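23 July 2022

Long day at the table. Stella Kimaro got in before me and had already charged the cameras, so we started recording by nine. I wanted to get through the two-person set today because Titilayo Tijani needs it for the training run, and we had been putting it off in favor of the easy one-person takes.

The way we split it now is that one of us does the task and the other works alongside with the second gripper. It is slower than I thought it would be. Two people reaching over one table get in each other's way, and when I wait for Stella to move first, that pause ends up in the data. Titilayo has complained about this before. She says the policy learned to hesitate from our May recordings, and after watching it at Markby I believe her. It went halfway to the object and stopped, just like I do.

So the rule today was no waiting. If we bumped, we threw the take out and reset. We threw out 14 before lunch. After lunch it went better, mostly because we quit talking during takes.

The total stands at 1298 good demonstrations, counting everything since we started over with the new mounts. Titilayo would like more from different rooms. I agree with her, but moving the setup costs us most of a day, and Clestell only lets us in when their own people are out. I wrote to Ahmadpour to ask about the room upstairs. No answer yet.

Other things to remember. The screws on my left mount were working loose again by mid-afternoon. I tightened them and recorded the calibration over, then marked the takes in between as doubtful. Up to 7 of them may have to go. Stella thinks they are fine. We will let the tracking error decide.

My wrist hurts - less than last week, but it hurts. I closed the fingers too hard all morning and caught myself doing it. Squeezing harder does nothing for the data and I know that. Stella holds hers much more lightly and her takes come out smoother on the plots.

Uploaded everything to the Pudeck drive before leaving. The copy took longer than the drive home would have, so I sat and labeled the first batch while it ran. I got through the morning takes and left the rest for Stella, who labels faster than I do anyway. Next session I want to swap places with her, so that we have both of us on both sides.
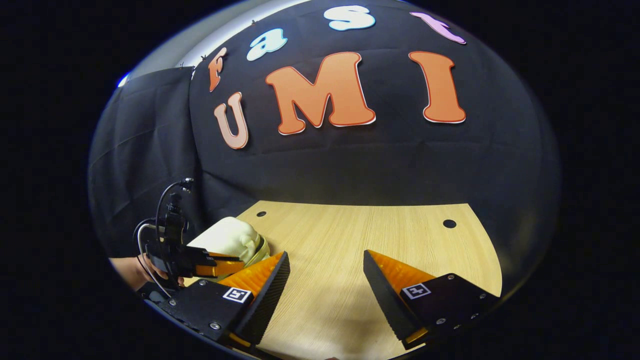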